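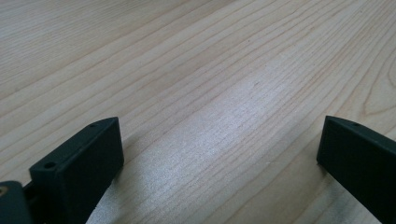
Skript zur Sitzung 7: Vorverkauf als Finanzierung
Zuletzt aktualisiert: Mai
Lesezeit: 15 Minuten

So, wir machen da weiter, wo wir letztes Mal wegen der Beamerpanne aufgehört haben, nämlich beim Vorverkauf. Wer das Arbeitsblatt zur Kostenrechnung noch nicht fertig hat: bitte vorher nachholen, ich greife gleich auf die Zahlen zurück und erkläre sie nicht noch mal von vorne.

Worum geht es? Beim Vorverkauf zahlt die Kundschaft, bevor es das Produkt gibt. Klingt banal, ist für ein kleines Unternehmen aber eine ziemlich große Sache, denn das Geld kommt ohne Bank und ohne neue Gesellschafter herein. In der Bilanz steht es trotzdem erst mal auf der Passivseite, als erhaltene Anzahlung. Das vergessen in der Klausur jedes Jahr erstaunlich viele! Solange ihr nicht geliefert habt, schuldet ihr die Ware, und wenn ihr gar nicht liefern könnt, wollen die Leute ihr Geld zurück.

Unser Fall: Brolberg

Brolberg kennt ihr schon aus der zweiten Sitzung, das ist die kleine Firma mit den faltbaren Fahrradanhängern. Sie will eine erste Serie bauen und braucht dafür Geld für Werkzeuge und Material. Die Hausbank winkt ab (keine Sicherheiten, kein Umsatz, das Übliche), also soll der Vorverkauf über die Plattform Flarnport laufen. Am Ende der Aktion liegen 222 Bestellungen vor.

Jetzt bitte kurz innehalten, bevor ihr losjubelt. Was kommt davon wirklich auf dem Konto an? Geht die Posten in dieser Reihenfolge durch:

- Bestellsumme brutto
- minus Umsatzsteuer
- minus Provision der Plattform und Zahlungsgebühren
- minus geplatzte Zahlungen
- minus Versand, falls er im Preis steckt

Was übrig bleibt, ist der Betrag, mit dem Brolberg einkaufen kann. Und davon muss die ganze Serie bezahlt werden, auch die Kartons und die Reklamationen. Ich habe in Projektarbeiten schon Finanzpläne gesehen, in denen der Versand schlicht fehlte, und bei sperrigen Sachen wie einem Anhänger reißt das ein richtig tiefes Loch.

Die Mindestmenge

Zur Mindestmenge hatten wir im Seminar eine lange Diskussion, deshalb schreibe ich es noch mal auf. Die Schwelle, ab der eine Aktion als erfolgreich gilt, legt in unserem Fall die Firma selbst fest. Viele setzen sie niedrig an, damit der Balken schnell voll ist und es nach außen gut aussieht. Kann man machen, ist aber gefährlich: Wer die Schwelle erreicht, muss auch liefern, und zwar zu Stückkosten, die bei kleiner Menge eben hoch sind. Rechnet also zuerst die Fixkosten der Serie aus, teilt sie durch den Deckungsbeitrag je Stück und packt einen Puffer obendrauf. Ich nehme dafür gern etwa 15 Prozent. Das ist Erfahrung und keine Theorie, ihr dürft in der Hausarbeit davon abweichen, wenn ihr es begründet.

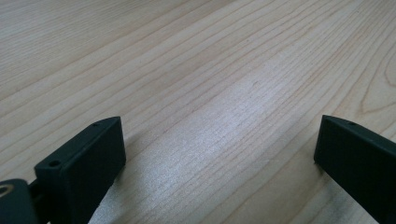
Abb. 2: Helle Tischfläche mit Holzmaserung

Zeitplan und Liquidität

Der zweite große Stolperstein ist die Zeit. Flarnport zahlt in unserem Fall erst nach Ende der Aktion aus, der Werkzeugbauer Panasiuk will seine Anzahlung aber sofort bei Auftrag. Dazwischen klafft eine Lücke, und die muss jemand überbrücken. Zeichnet euch dafür bitte wirklich einen Zahlungsplan Monat für Monat auf (Papier reicht völlig, es muss keine schöne Tabelle sein!) und schaut, in welchem Monat der Kontostand am tiefsten ist. Dieser Tiefpunkt ist euer Finanzierungsbedarf, auch wenn unterm Strich später ein Gewinn steht.

Zum Vergleich schauen wir uns in der Übung Natenance an. Die haben den umgekehrten Weg gewählt, also erst ein Darlehen aufgenommen und dann ab Lager verkauft. Das kostet Zinsen, dafür warten keine ungeduldigen Vorbesteller. Überlegt euch schon mal, bei welcher Art Produkt ihr welche Variante nehmen würdet, und woran ihr das festmacht.

Bis zur nächsten Sitzung

Zahlungsplan für Brolberg mitbringen, mit und ohne Anzahlung an Panasiuk. Dazu 2 Seiten Text zur Frage, wie die Firma ihre Vorbesteller informieren sollte, wenn sich die Lieferung verschiebt. Abgabe wie immer zu Beginn der Übung, gern auch zu zweit. Den Abschnitt über Beteiligungen und stille Gesellschafter verschieben wir, der kommt nach der Probeklausur dran.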